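From: Rasa Lill
To: sallia-equipment list
Subject: Re: Second bench – what do we need to order by November?

Birutė Venckus wrote:

> Hello all,
>
> I have been asked for a figure for the second bench by the end of
> November. What I have at present is a quote from Jansen for the arms and
> nothing else. Before I send that upstairs I would like to know what is
> missing from it. Last time we were caught out by the bits and pieces, and
> I had to go back twice for more.
>
> Could somebody who works on the current bench please tell me:
>
> - whether we want the same arms again or something cheaper
> - what has to be bought besides the arms
> - whether the existing table can be shared or we need another
> - what to put down for spares
>
> Plain lists are fine. I can find the prices myself if I have the part
> names.
>
> Birutė

Birutė, everyone,

Answers in the order you asked, with one extra at the end.

Arms. I would stay with the same model from Jansen. The Stemavix arm is cheaper on paper and I did look at it properly, but the gripper is sold separately, the mounting pattern is different and our control code would need reworking. I put that at 14 working days of my time, and I would sooner spend those on the task list. If the Jansen price has gone up a lot since the first order, tell me and I will look again.

One thing to check on the quote: the last one listed the gripper fingers as "standard". Please ask for the soft pads to be included. We ended up buying them afterwards as a separate line with its own delivery charge.

Besides the arms. The quote will not cover most of what ends up on and beside the table. The work on the current bench is household handling: cups, bowls and plates, picked up, put down and hung on a rack. That sounds like very little equipment until it is all set out.

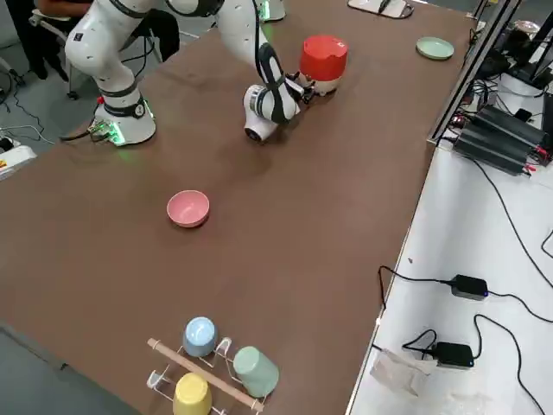

Current bench, arm holding the cup with the red top. Mug rack at the near side, power supplies and adapters on the lower surface to the right.

What I would like added to the request:

Power. Bench supplies and adapters for the new station, plus a switched distribution strip for each side. Please don't assume we can run the new bench from the old one's supplies. I would also like a proper shelf or a small rack unit for them. At the moment they share a surface with the cables and anything else that gets put down there, and I don't want to copy that arrangement.

Cable management. Trunking along the table leg, floor covers for anything that crosses a walkway, and a bag of reusable ties. This is the cheapest line on the list and the one that was dropped last time. I would ask for it to be kept in.

Tableware. It needs its own line, even though the sums are small. We need plain colours that are easy to tell apart, and we need to be able to buy the same item again. Bollar do a range that suits us, but they change the colours from one season to the next, so I would buy everything in one order. I suggest 23 pieces: a mix of cups, bowls and plates, with the balance towards cups as they take the most knocks. Two mug racks as well, of the wire kind.

Emergency stop. One per station, wired separately. Please do not let anyone talk us into a shared one.

The table. We need another. Sharing was discussed in the spring and I was in favour of it then, but I have changed my mind. With a rack and a few pieces of tableware out, and the arm needing room to swing, there isn't space for a second task to be set up alongside. Changing over between tasks would cost us time every day. The new table should be the same height as the present one, and the top should be a plain dark or mid colour with no gloss. Pale tops make white plates difficult for the cameras. The local joiner who made the first one quoted us 13 days from order to delivery, and I don't know if that still holds.

It should also have a lower side surface on the right, as we have now, but deeper – wide enough for the shelf I mentioned above with room left to get a hand in behind it.

Spares. For the arms, one set of gripper fingers and one wrist cable per arm. For everything else, I would put in a single lump for consumables and not try to itemise it. Nothing on the bench is worth much by itself, but a broken adapter stops work as surely as a broken joint, and our usual supplier can take a fortnight over either.

The extra point is floor space. People sit and work close to the current bench, on wheeled chairs, and they need somewhere to be. If the second bench goes against the far wall as drawn on the Sallia floor plan, I think the desks there will have to shift along by a chair's width. That may mean moving a floor socket, and if it does, facilities will want it in writing before the order goes in. Could you ask them now? It took them far longer to reply than it took Jansen to deliver.

If the total comes out too high, I would cut in this order: first the rack unit (a plain shelf would do), then the spare wrist cables, then half the tableware. I would not cut the power, the cable covers or the stop button. We could also order the arms this year and the table next, but then the arms sit in boxes with the warranty running, so I'd rather wait and buy them together.

Part names for the power and cable items are in the spreadsheet in the shared folder, second tab. The first tab is the old order, please ignore the quantities there.

I am at my desk until 4 pm most days if it is easier to go through it by phone.

Regards,
Rasa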